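The dumpling line, four months in
Posted in April by Razia Kakakhel

The word they used at the first meeting was "relief." The arm would relieve us of the boring part. I wrote it on the back of my schedule, because I've worked in food long enough to know that when a manager says a word that many times before lunch it's going to turn up on a poster.

It turned up on a poster. It's by the time clock.

For anyone new to this blog, I work at Clestlow, in prepared foods, on the afternoon shift that starts at 2. We make dumplings and a few other things that get sold chilled to cafeterias and to the Kultdale stores. The folding went to machines years ago, before my time, and I have no strong feelings about it. Packing and plating stayed with people. You pick up a soft thing with a skin you can nearly see through, you put it where it's supposed to go, and you don't tear it. It's dull and my wrists hate it. It's also harder than it looks, and that second part was missing from the slides.

The system is called Skerner. The salesman talked about throughput, and somebody at the back asked if it could handle the pleated ones. He said it was "learning." I've trained a lot of new hires and I never got to tell a supervisor they were learning in month four.

What changed first was the talking. On the old line six of us stood close enough to gossip, and if a batch came down sticky you'd hear about it from the person to your left before it reached you. Now there are two people at that end, one to load and one to watch. The watcher has a tablet. When the arm stops, you walk over, fix what it stopped at and tap a box saying why. The boxes are Torn, Stuck, Dropped and Other. I use Other a lot. There is a space to type after it, and I've typed some fairly long things in there, and I have yet to hear from anyone who read one.

I kept my own tally for one shift in a notebook, which I probably wasn't supposed to do. 68 stops. The official report for the same shift said 10. When I asked, I was told that the report only includes "unplanned interventions," and that a stop under a certain length is a planned one. So if I'm quick, it didn't happen. I'm quick, by the way. All of us who are left over there are quick.

To be fair to it, and I am trying, my wrists are better. I slept through the night most of last month and didn't wake up with numb fingers. The target used to be 567 trays for the shift, and toward the end of a long one you'd be moving like you were underwater. I don't miss that. The woman who used to stand across from me went to quality and likes it there, she says, mainly for the chair. Two others went to the Villanueva warehouse and one has already left it. When the company says no jobs were lost, that's the arithmetic they're doing - everyone was offered something somewhere. Villanueva is a bus and a second bus for most people who live near me.

The part I keep chewing on is what happens to knowing how. I can tell from the feel of a wrapper whether it's going to stick to its neighbor. You give it a small turn before you lift. I never learned that from a manual, I got it from standing next to somebody who'd done it for years, and I can't see where the next person is supposed to pick it up if the job is watching a tablet. They asked a few of us to "demonstrate technique" so the system could improve, and we did, at our regular hourly rate. I asked if there was anything extra for that. There was a pause and then there was a voucher for the canteen.

The work itself, for people who keep asking me what's so difficult about a dumpling, is a small white plate in front, the steamer behind it with its lid off to the side, and a pile of green, pink and white ones sitting up against each other. Three are on the plate and plenty more are in the basket.
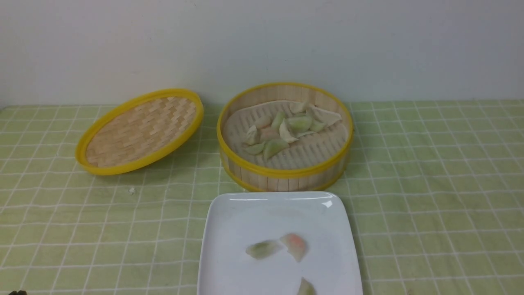 What I'd ask before the next one

There's talk of a second arm for the sauce end. I'm not going to chain myself to anything. But I'd like the short stops put in the report, all of them, with the same definition we'd use for a person who froze up and needed help. I'd like the typing under Other to be read by a human being with some say over the line. And I'd like whoever signs for it to work one full shift as the watcher, on their feet, with the tablet, through the last two hours when the wrappers get tacky.

I put all this in an email. The reply thanked me for my engagement and said there'd be a listening session, 7 a.m., which is when the afternoon shift is asleep. I've set an alarm.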